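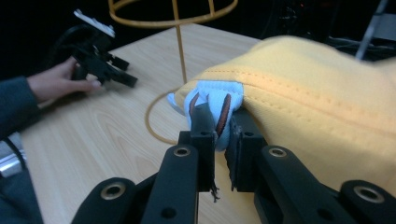

Folding with Ruth Cuervo
2024-04-29

Ruth Cuervo wants the kettle on first. Then the table wiped, then the door propped with a shoe. Only then does she tip out the bag, and we're off, because she has 33 pieces to get through before the van comes and I have booked one hour of her time.

She runs the sorting room at Prulby, a clothes exchange for small children. Families drop off what's been outgrown and pick up the next size. No money at the table. It has been going 9 years, the last four of them in this room, over a shop that used to sell carpets and still smells of it on warm days.

"People think it's washing," she says. "The washing's nothing. Machine does that. It's folding and finding, that's the job."

Finding what?

"The other half. Somebody brings a top and the trousers are at the bottom of a different bag, inside a pillow case. I've had socks turn up in July that I'd been holding the partner of from Christmas."

She folds while she talks, and doesn't look down much. Knits go flat, face down, arms in, then in half from the bottom. Woven cotton she folds in three. I ask if there's a reason and she shrugs. It's how her aunt did it.

What about the thin stuff, the bibs and little scraps?

"Inside something thick. Always. You put a thin thing on a pile and it slides off and it's under the radiator till spring. Tuck it in with a jumper and it stays where it's put."

She pulls a cardigan from the heap, turns a cuff inside out and runs her thumb along the seam. Seams are where she looks first. Then the underarms, then the neck. A loose thread she'll snip. A hole smaller than a pea goes in the mending tin. Anything bigger goes for rags, and she is quite firm on this, I watched a perfectly sweet little dungaree go for rags with no ceremony at all.

"You can't send a family a hole. It's second hand, fine, everyone knows it's second hand. But it's got to look like somebody minded."

Octavio Lozano comes in around now with the labels. He does the bundles: 8 pieces each, one size, tied with tape. He started here when his twins were six months old and he was, his words, drowning in vests.

"I came to give away two bags and went home with three," he says. "Ruth saw me folding in the corner and said you're doing that wrong, come Thursdays. No, hang on, it was mornings then. Anyway I came."

Was he doing it wrong?

"Terribly," says Ruth.

They disagree about colour. Octavio would like the bundles to match, blues together, yellows together, because parents' faces light up. Ruth thinks it's a waste of a morning. There was a spell last year when he matched them on the quiet and she un-matched them on the quiet, and it took a good while for either to mention it. Present arangement: he may match if the sizes are done first. The sizes are never done first.

On sizes she could go all day. Labels lie, she says. A 12 month from one shop is a 9 month from another, and a hand knit has no label so you hold it up against the table edge, where she's made pencil marks. The marks go up to age three. After that the children go to Baidoo, the exchange across the river, who take school age and have, she says with real envy, shelves.

Shelves are a sore point. Prulby has crates. The crates stack well enough but what you want is always in the bottom one. She's asked the landlord. He's thinking about it. He has been thinking since before the new boiler.

I ask what she'd take home herself, if she had a small one to dress.

Long pause. First time her hands have stopped.

"Anything knitted, soft, been washed thirty times. New ones are stiff. Babies hate them, you can see it. By the time it's been through a couple of families it's lovely." She picks up the pile, squares it on the table. "And yellow. I do like a yellow. Don't tell him."

He is standing right there with the tape.

The van is early. Octavio carries, Ruth counts out loud, I hold the door as the shoe's gone missing. One crate goes back up for re-folding as the top pile has slumped on the stairs.

Drop-off at Prulby is mornings, side entrance, up the stairs. Clean and dry please, pairs together if you can. Tape and sharp small scissors also wanted.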